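Liv Ljungberg

1/ I want to write down how our box robot is going, before I forget the order of things. It is a small build, made in the evenings in a shared workshop. I will try to keep every post short. I am not good at it.

2/ The robot is named Timeo. It has one job: take an open cardboard box, fold the flaps in, hold them, and push the box to the side. No wheels, no face. One arm, one gripper, one fixed rail.

3/ The arm is printed at home, except the shoulder. The printed shoulder cracked in February, on the same layer line where I had glued it before. So now the shoulder is aluminum, cut by a patient man at the workshop who did not want money for it, only coffee.

4/ Motors: the two big joints have geared steppers, the wrist has hobby servos. I know that many people will tell me to change the servos. I have read your messages. I will change them when they die.

5/ The hard part is cardboard. A cardboard box is never the same shape two times. The walls bend when you touch them, and a flap that was opened many times has no spring left in it. My first program thought that a box was a perfect cube. You can imagine the result.

6/ So I went back and looked at how hands do it. I put the thumb on the outside of the front wall and the fingers over the top, and then I feel with the other hand where the side wall is. The wall is held from two sides before anything moves. My gripper was only pushing from one side.
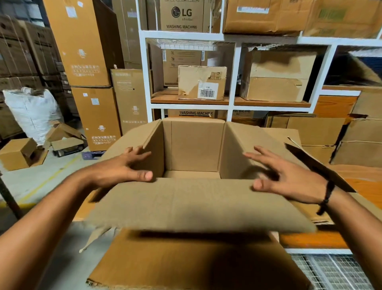
Wokatbridge Makers, Automation Group

7/ The plain brown box is my favorite kind for testing. There is no printing on it, so the vision program can't cheat by finding letters. The front flap lies flat and its edge is a little torn, and this torn edge gave me two evenings of work. The program believed that the tear was a corner.

8/ The washing machine cartons on the shelves behind are a different problem. Big black letters everywhere. The edge finder loves them and forgets the box in front. I now crop the picture hard before I look for edges. It is a simple trick and I should have done it in the first week.

9/ New gripper, version Dahlgren (I name the versions after streets where I have lived). It has one long finger for the inside and one short, wide thumb for the outside. The thumb has a piece of bicycle tube glued on. Without the rubber it slides down the wall.

10/ The long finger goes in first, slowly, until the motor current rises. Then the thumb closes. I stop at a low current, otherwise the wall gets a fold in the wrong place, and after this the box is weak forever.

11/ I ran 15 boxes with Dahlgren last night, all of them used. 13 were folded to the end. One fell from the table. One was held very nicely, but by the wrong wall, and Timeo folded the air.

12/ Someone asked about speed. It is slow. I can make a cup of tea during one box. The steppers run at 2,000 steps per second in the log, and when I try 3,000 the elbow starts to sing and loses its position.

13/ The next version will be called Skultent. I want a small switch in the tip of the long finger, so it can feel the floor of the box and not only guess from the current. I have the switches already, but the cable must go through the wrist and there is almost no space in there.

14/ If you have put a thin cable through a printed wrist joint and it is still alive after a month, please tell me which cable you used. Mine breaks always in the same place, just behind the screw.

15/ The files for the thumb are in the group folder. The finger I will upload when I have fixed the hole that is one millimeter too low.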